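백업 정책 개편에 관한 기록: 보존 주기와 복구 검증을 중심으로

2023년 6월 27일

본 블로그에서는 그간 필자가 소속된 Trinthorpe의 전산 운영 업무 가운데 외부에 공유할 만한 내용을 정리해 왔다. 이번 글에서는 상반기에 시행한 백업 정책 개편의 경과를 기록하고자 한다. 특정 제품을 권장할 의도는 없으며, 유사한 규모의 조직에서 참고 자료로 활용할 수 있기를 바란다.

개편 이전의 체계는 다음과 같았다. 관리 대상 가상 서버는 243대였고, 전체 서버에 동일한 백업 주기와 보존 기간을 적용하였다. 매일 야간에 증분 백업을, 주말에 전체 백업을 수행하는 방식이었다. 서버의 중요도를 구분하지 않았으므로 시험용 서버와 회계 시스템이 같은 대기열에서 순서를 기다렸고, 월말에는 작업이 업무 시작 시각까지 이어지는 경우가 있었다. 담당자들은 이를 오래전부터 인지하고 있었으나, 작업 자체는 정상 종료로 기록되었기 때문에 개선 안건의 우선순위가 높지 않았다.

논의의 계기는 Thilini Bandara 차장이 작성한 내부 점검 보고서였다. 보고서에 따르면 등록된 백업 작업은 모두 1,439건이었으며, 그중 상당수는 이미 폐기된 서버나 이전이 완료된 저장 영역을 대상으로 하고 있었다. 작업 명칭에 담당 부서가 표기되지 않아 삭제 여부를 판단하기 어려운 항목도 많았다. 이에 따라 신규 장비의 도입 검토에 앞서 작업 목록을 정비하기로 하였다.

정비는 부서별 확인 절차를 거쳐 진행하였다. Karthik Ekanayake 과장이 서버 대장과 작업 목록을 대조하였고, 소유 부서가 불분명한 항목은 일정 기간 중지한 후 이의가 없을 때 삭제하였다. 이 과정에서 Jarkow 물류 시스템의 로그 저장소가 대장에 누락되어 있던 사실도 확인되어 즉시 등록하였다.

이후 서버를 여섯 개 등급으로 나누었다. 최상위 등급에는 회계와 주문 처리 시스템을 배정하고, 하루 두 차례 스냅샷을 생성하도록 하였다. 최하위 등급인 시험용 서버는 구성 정보만 보관한다. 등급 수가 지나치게 많다는 의견도 있었으며, 필자 역시 중간의 두 등급은 통합할 여지가 있다고 본다. 다만 부서 간 합의가 이미 이루어진 사항이므로 금년에는 현행대로 유지할 예정이다.

보관 위치 또한 조정하였다. 주 사본은 본관 전산실에, 보조 사본은 Novine 사업장에 두며, 장기 보존분은 변경 불가 설정을 적용한 별도 영역으로 이관한다. 관리자 계정이 탈취되는 경우를 고려하여 삭제 권한은 일상 운영 계정에서 분리하였다. 권한 신청 절차가 다소 번거로워졌다는 지적에 대해서는 신청 양식을 간소화하는 방향으로 대응하고 있다.

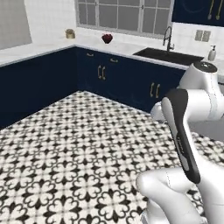

복구 검증은 이번 개편에서 가장 많은 시간이 소요된 부분이다. 종전에는 요청이 있을 때에만 복구를 수행하였으므로 실제 소요 시간에 관한 자료가 충분하지 않았다. 현재는 등급별로 표본을 선정하여 격리된 망에서 복구한 뒤, 응용 프로그램의 기동 여부와 데이터베이스 정합성까지 확인한다. 검증 결과에는 Afroza Paul 팀장과 해당 업무 부서의 담당자가 함께 서명한다.

6월에 실시한 첫 검증에서는 주문 처리 시스템의 복구 순서에 오류가 발견되었다. 인증 서버보다 응용 서버가 먼저 기동되도록 문서가 작성되어 있었으며, 그 결과 서비스 계정의 접속이 반복적으로 거부되었다. 복구 절차서는 당일 수정하였고, Rafsan Siddiqui 대리가 관련 시스템의 절차서도 같은 기준으로 재검토하고 있다.

남은 과제로는 Koutsoukos 사업장의 회선 용량 문제가 있다. 해당 사업장은 복제 작업과 업무용 통신이 동일한 회선을 사용하므로 대역폭 제한을 설정해 두었으나, 대용량 도면이 등록되는 시기에는 복제 지연이 발생한다. 회선 분리 방안에 대한 견적을 접수하는 중이며, 결과가 확정되면 별도의 글로 정리할 예정이다. 등급 분류 기준표에 관한 문의는 댓글로 남겨 주시기 바란다.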